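README: 그리퍼 셀 장비 구매 계획용 시뮬레이션 패키지 (Gretalus)

개요

Gretalus는 Nerlow 조리 공정 셀의 장비 구매를 결정하기 전에 그리퍼, 손목 카메라, 연산 장비의 사양을 비교하려고 만든 시뮬레이션 기록과 예산표 묶음이다. 실물 발주 전 단계의 자료이며, 물리 파라미터는 실측으로 보정하지 않았다. 예산표는 구매 담당자가, 에피소드 기록은 셀 설계 담당자가 읽는 것을 전제로 한다.

구성

episodes/ : 파지 에피소드 141건. 손목 시점 렌더링, 관절 각도, 그리퍼 개폐값 포함
budget/ : 품목별 견적표와 대안 비교표(CSV)
specs/ : 후보 장비의 요구 사양. 모델명 대신 내부 코드로 표기
notes/ : 회의 기록과 미결 항목

예산 가정

통화 단위는 만원이며 부가세는 별도이다. 1차 집행 한도는 3,000으로 고정한다. 한도에는 로봇 팔 본체, 2지 그리퍼, 손목 카메라, 설치대가 포함된다. 안전 펜스와 전기 공사는 시설 예산에서 집행하므로 합계에 넣지 않는다. 예비 손가락 세트는 소모품 계정으로 분리했다. 견적 유효 기간이 지난 행은 status 열에 expired로 표시하고 삭제하지 않는다.

납기는 Zastesby 견적 기준 11주이다. 1월에 발주하지 않으면 설치가 다음 분기로 넘어간다. Durrani 견적은 본체 가격이 낮지만 그리퍼 어댑터가 별도 품목이어서 총액으로 비교해야 한다. 두 업체의 유지보수 계약은 보장 범위가 달라 budget/maintenance.csv에 따로 정리했다.

그리퍼 선정 기준

대상 물체는 칼, 주걱, 집게처럼 길고 얇은 도구이다. 평가 항목은 다음과 같다.
최소 파지 두께
손가락 끝 패드의 교체 방식
손바닥 하우징이 손목 카메라 시야를 가리는 비율
파지 중 물체가 축 방향으로 미끄러진 거리

시야 가림은 카메라 브래킷 가격에 직접 영향을 준다. 브래킷을 표준형으로 두면 하우징이 화면 하단을 차지한다. 오프셋형은 가림이 줄지만 손목 하중이 늘고, 팔 본체를 한 단계 위 가반하중으로 올려야 할 수 있다. 두 경우의 총액은 budget/bracket_options.csv에 있다.

연산 장비

렌더링은 기존 워크스테이션에서 수행했고 신규 GPU는 1차 예산에 포함하지 않는다. 현재 설정에서는 그림자 해상도가 낮아 윤곽이 계단 모양으로 나온다. 물체의 명암 경계에도 톱니 모양 오류가 남는다. 파지 위치 검토에는 지장이 없으나 인식 모델 학습에 쓰려면 설정을 올려 다시 렌더링해야 하고, 그 경우 GPU 항목을 2차 예산에 추가한다.

알려진 제한

배경 석재 텍스처는 실제 작업대 재질과 무관하다. 무늬 대비가 강해 윤곽 검출 결과가 실환경과 다를 수 있다.
칼날의 강성과 표면 마찰은 기본값이다. 미끄러짐 거리는 후보 간 상대 비교에만 사용한다.
일부 에피소드에 반투명한 사각형 패치가 나타난다. 원인은 확인 중이다.

미결 항목

1. 오프셋 브래킷 시제품 견적 (Ebuka Obi)
2. 손가락 패드 교체 주기와 연간 소모품비 산정 (Binta Lawal)
3. 본체 보증 연장 여부 (Baltazar Barrera)

변경 요청

예산표 수정은 Yesenia Ponce, 에피소드 추가와 재렌더링은 Emiliano Ocampo에게 요청한다. 견적서 원본은 저장소에 올리지 않는다. 금액을 바꿀 때는 변경 전 값을 notes/에 남긴다.
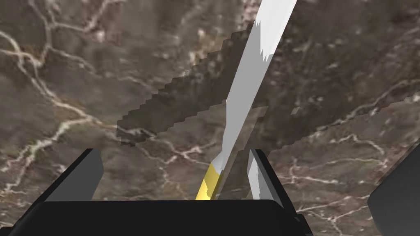
그림 1. 손목 시점 렌더링. 칼 형태의 물체와 2지 그리퍼, 대리석 배경.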